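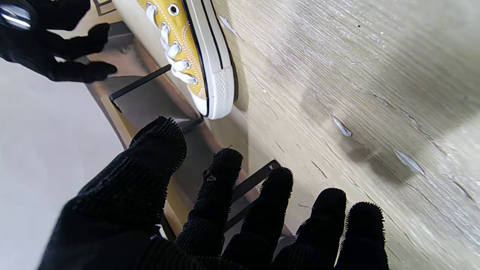

What is Drillska?

Drillska is a student robotics project at Grarkesau College in which small teams teach a pair of robot arms to handle everyday things with two hands, mostly shoes, over the course of one school year.

I was on the team for two years and I'm still the one who keeps this entry up to date, so if it sounds less like an encyclopedia and more like me talking, well, that's why! Corrections are welcome on the talk page.

Name and origins

The project was started by Sang Quách, who was teaching the intro controls class at the time and wanted something for students to do once they'd finished the usual line-following car. The name comes from "drills", because the first year was nothing but drills - pick up, turn over, put down, pick up again, all afternoon. Somebody stuck "-ska" on the end of the sign-up sheet and the college printed it that way in the catalog. There have been a couple of attempts to give it a more serious name. They didn't stick, and I'm glad.

It began as a club with no credit attached. Since the second year it has been a proper class (you can still join as a club member if your schedule is full, you just don't get graded), and it takes 22 students at a time. There is usually a waiting list, so sign up early.

Why shoes

People ask this a lot. A shoe is a great object to learn on. The sole is stiff, the upper gives when you squeeze it, and the laces get into everything. It also has a very clear right way up, so you can tell from across the room if a robot has put one down wrong. In the first year we tried mugs and books as well, but a mug is mostly a one-handed job, and the whole point of Drillska is getting two hands to share the work.

Canvas sneakers are the standard shoe now. They're light and cheap, and they don't mind being dropped. Boots were tried for one term and I would not recommend them.

The tasks

Every team works through the same set of eight tasks, and they get harder as you go. The early ones use one hand: touch the toe cap, push the shoe along the table, that sort of thing. The middle ones are about lifting with both hands and keeping the shoe steady in the air. The last ones mix everything together, like taking a shoe off a shelf, turning it so the sole faces out, and handing it from the left hand to the right.

Shelf work is the part most teams underestimate. There's very little room between the shoe and the wall, and a hand with four fingers and a thumb takes up more space than you expect when you're writing the code. My team spent most of one month on the approach angle alone. We came in from the front, then from the side, and finally settled on sending one hand in from each side, which felt slow but scored better.

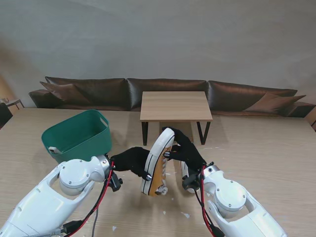
Passing a shoe between hands has its own trouble, and it's all about timing. If the first hand lets go early, you drop it. If it lets go late, the two arms end up pulling against each other, and the software is supposed to stop them (it does, usually, with a beep you will learn to hate). The trick we were taught was to have the second hand close gently first, wait a moment, and only then start opening the first one. It's how you'd hand a baby to someone, Quách used to say.

How teams train

Most of the learning is done from demonstrations. A student steers the arms through a task by hand, the movements get recorded, and the program learns from a pile of those recordings. My first team made 276 of them for a single handover task and thought we were done. The year after us collected 1,000 for the same task and did a lot better, although they also had a tidier way of throwing out the bad ones, and I suspect that mattered more than the number.

A few habits get passed down from year to year:

Change where the shoe starts every time, even if it's only by a little.
Use left shoes and right shoes.
Write down who was steering, as everyone has their own style and it shows up later.
Take breaks - tired people make jerky recordings.

The Prarulora meet

Once a year the teams take part in the Prarulora, a friendly competition held in July with other colleges. Each team gets a shoe they haven't worked with before and a fixed amount of time. Judges give points for finished tasks and take some away for drops. There's a side event for the smoothest handover, judged purely by eye, and it causes more arguments than the main one.

Drillska has never won the main event. We've placed second, and one of our teams took the handover prize with a sneaker so floppy that the judges asked to hold it afterward.

Recent changes

As of Mar 1, 2025, the class is split into two sections, one for beginners and one for returning students. The returning group is working on laces. When I last stopped by they could pull one tight but couldn't tie it yet. I'll add to this section when I hear more.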